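Kendari LAN night, pre-event check, 7 December 2010
Checked by: Upendo Langat

Power strips: OK. Two swapped out since the Grodis tournament.
Network cables: taped down, except row C. Tudor Dinu to finish before doors open.
Fire exits: clear.
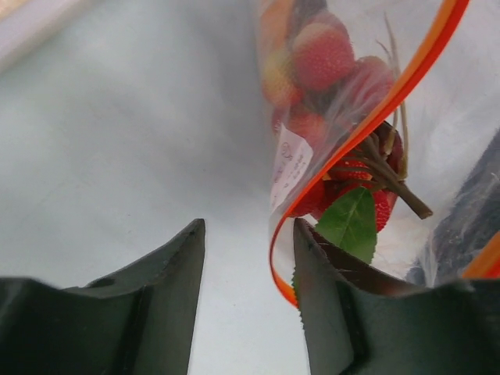 Game server: Pistero build loads, all maps run. Save backup not done.
Headsets: one cracked, pulled from use.
Room limit: 70 players. Sign still shows the old number from February. Replace.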